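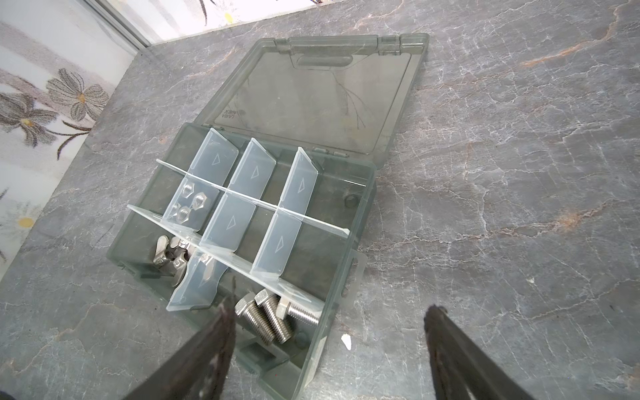
Page last changed: 2024-06-13

Workshop Basics, Pluken Learning Centre
Notes to go with session 4: small parts and where they live

Okay, so we ran out of time before I got to organizers, and I promised I'd write it up. Grab whatever divided box you've got at home and open it flat on the counter while you read. Mine's a smoky grey plastic one with LADA BOX moulded into the lid, and it has the kind of dividers you can pull out and move (my favourite kind!).

Start with the long dividers. They set your rows, and the short ones only break up what the long ones give you. I like to leave most of the box empty at first and put in one thing, say three hex nuts, then decide how big that spot really needs to be. People love to slot in every divider on day one and then find their longest bolts won't fit anywhere.

Press each short divider all the way down. If one is leaning, washers will creep under it - I've spent whole evenings in October sorting M4 from M5 again for exactly that reason. Lay nuts flat with the hole up when you're checking sizes. It's so much easier to compare them, and you can drop a bolt straight in to test the thread.

A few odds and ends I get asked:

Labels go on the base. Lids get swapped, bases don't.

Don't mix metric and imperial in one row, even if you swear you'll remember. You won't, and neither do I.

A box of 100 mixed nuts from the Plollell catalogue is plenty for this course. The 690 piece set is lovely but it needs a second organizer, so save your money for now.

Wipe the dust off the lid before you close it up, and check the clasp has caught along its whole width before you carry it anywhere.

For next time: bring your box to the Morrison Street room with at least 20 fasteners sorted your own way, any colour of box is fine. We'll start on the Saltow shelf brackets right after.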